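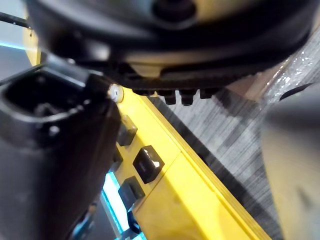
Cleaning a yellow panel with black square blocks on it, and the toothed edge on the round housing above

hiltow_shed
Posted in Workshop and Garage, February

I have taken over a Grarkau unit from the workshop I rent space in at Hiltow. It was used for years and I don't think it was ever cleaned properly. Most of it has come up fine with a cloth, but there are a few places I'm stuck on and I'd rather ask before I make a mess of it.

The panel is bright yellow with a bevelled edge, and there is a thin seam that splits it into an upper and a lower part. Dust and what I think is old grease collects in the seam. Wiping across it just pushes the dirt in further and leaves a grey line along the yellow.

Black square blocks are mounted on the panel in a sort of column. I don't know if they are stuck on, screwed from behind or clipped. There is a screw just above the top one, and I can't tell if it holds the block or the panel. I would like to get the blocks off to clean behind them, but only if that is a sensible thing to do. I have no manual.

Then there is the big black round housing at the top. It has a band of small teeth along its lower edge with larger tabs hanging down below it. Fluff gets caught between the teeth. I tried a damp cloth and the teeth shredded it, so now I have bits of cloth in there as well.

What I have to hand is washing-up liquid, a bottle of Roleo degreaser, some old toothbrushes and a vacuum with a brush head. The Roleo label says to leave it on for 30 minutes, which seems a long time on a painted surface. I'm assuming it is paint. It could be coloured plastic for all I know.

Can anyone say what order to do this in, and if I should leave the blocks alone?

oilcan_and_rag
Top reply

Isolate the power before you do any of this, and lock it off if other people use the workshop. After that I would start at the top and work down, so the muck from the housing doesn't land on a panel you have already cleaned.

Toothed band first. Keep it dry. Use the vacuum with the brush head in one hand and a toothbrush in the other, and brush along each gap towards the nozzle. For the bits of cloth you left behind, use plastic tweezers or a wooden cocktail stick. Metal tweezers will mark the plastic if it is plastic. If there is grease on the teeth, put a little washing-up liquid and water on the toothbrush and shake it nearly dry before you use it. You don't want water running up inside the housing, as you don't know what is in there. Same for the tabs — a barely damp cloth wrapped round one finger, wiped downwards.

For the seam, stop using a flat cloth. Fold a piece of thin cotton over the edge of an old plastic card and run it along the seam in one direction. Turn to a clean bit of cotton after every pass. It will take a lot of passes. When the cotton comes away clean, wipe the yellow on each side with plain water and dry it straight away.

I would not leave Roleo on for 30 minutes on a surface you can't identify. I use it at work on bare metal and it is fine there. On paint I have had it take the shine off. Try a dab somewhere out of sight, wipe it off after a minute and have a look the next day. If the spot looks the same as the rest, use it in short goes and rinse well. Most of what you describe should shift with warm water and washing-up liquid anyway.

About the blocks, leave them on unless one of them is loose. Press each one with your thumb. If nothing moves, clean round the edges with a cotton bud and stop there. Blocks like that can be stops, spacers, feet or covers for something behind, and I couldn't tell you which yours are. If one of them is there to set a gap, taking it off and putting it back slightly out could give you a bigger problem than some dust.

Leave the screw alone for the same reason, at least until you know what it holds.

bench_24
Reply

Agree with most of that. I had an older Grarkau, not the same as yours by the look of it, and the blocks on mine were glued. I found out by trying to lever one off. It came away with a patch of yellow attached, and I had to touch that in with enamel that never quite matched.

If one does come off, I used Slanina contact adhesive to put mine back and it held. Rub both faces with 1000 grit wet and dry first, wipe with a clean cloth, let it dry, then glue. Tape it in place and leave it for 24 hours. I left it overnight the first time and it slid down the panel. Mark round the block in pencil before you remove it so you know where it goes back.

Don't use a pressure air line on the teeth. It blows the fluff up into the housing.

mopbucket
Reply

just use baby wipes, they get everything off. did my whole garage with them

hiltow_shed
Comment from original poster

Thanks all. I did the teeth with the vacuum and toothbrush and it took most of the evening, I was still there at 9pm. The cloth bits are out apart from one thread I can't reach. Seam is about half done. The plastic card works, but my cotton was too thick so I have switched to an old pillowcase.

None of the blocks move when I press them, so they are staying on. I tested the Roleo on the back and will check it tomorrow before I go any further with it.

oilcan_and_rag
Comment

Leave the thread if it isn't near anything that turns. If it is, try a bit of masking tape on the end of a cocktail stick, sticky side out, and twist it.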